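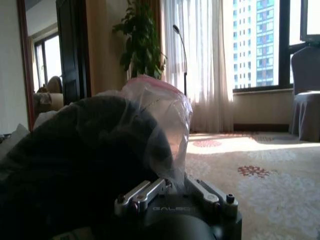

Publié le 2020-09-14

Voilà un bon moment que je voulais vous parler de Trarkance, la méthode de préhension d'objets souples mise au point par l'équipe d'Urnby, et je m'excuse d'avance auprès de ceux qui attendent cet avis depuis le mois de mai — j'ai préféré prendre mon temps !

L'idée est assez séduisante : on apprend au robot à saisir tissus et plastiques à partir de la seule vue du poignet, sans caméra fixe dans la pièce. Il suffit de 20 démonstrations par objet, là où Cakovach, que j'utilisais jusqu'ici (et que j'aime toujours bien, soit dit en passant), m'en réclamait 180. Autant dire que j'ai retrouvé mes soirées.

Sur les textiles épais, je suis conquis. La pince approche doucement, corrige son angle, recommence s'il le faut. Les sachets transparents restent plus capricieux, surtout en plein soleil, quand les reflets brouillent le contour, et j'ai dû reprendre l'entraînement deux fois avant d'obtenir quelque chose de régulier. Le module Arroyo, qui estime la profondeur, aide un peu, mais il ralentit tout le reste.

Petit regret aussi pour la documentation, bien maigre sur l'étalonnage. Je mets quand même quatre étoiles, de bon cœur, et je garde la méthode pour le linge !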